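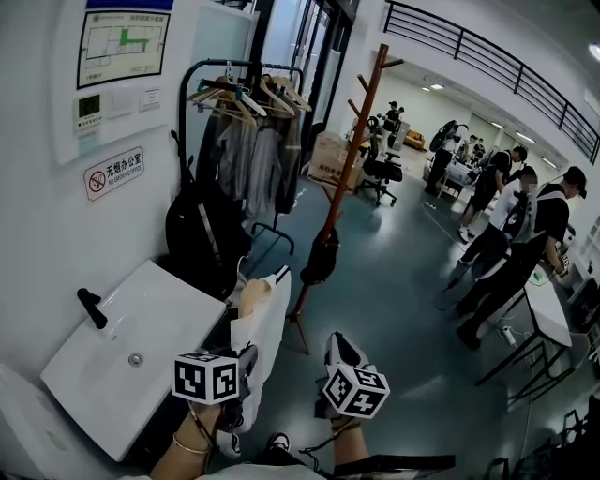
4. Entering a proposed building

Before you start, have the parcel number handy. The Rurkville zoning map will not accept an address, a nickname or "the old tire place."

1. Click New Proposal and type the parcel number.

2. Enter the unit count. Anything over 300 opens a second form, longer than the first and asking for most of the same things.

3. Set the height in feet. If you type 30 and mean stories, the map will believe you mean feet and draw a very wide pancake.

4. Choose a parking ratio. The default is 2 spaces per unit, left over from the Drodedstead code. Change it.

5. Click Run Shadow Study and wait around 13 minutes.

Note: Shadows are drawn for February, when they are long and everyone is already in a bad mood. To pick another month, see Section 6.

Caution: Publish sends the proposal to every subscriber in the ward — there is no Unpublish. Corrections go to Tin-yau Choi at the Vulov desk, in writing.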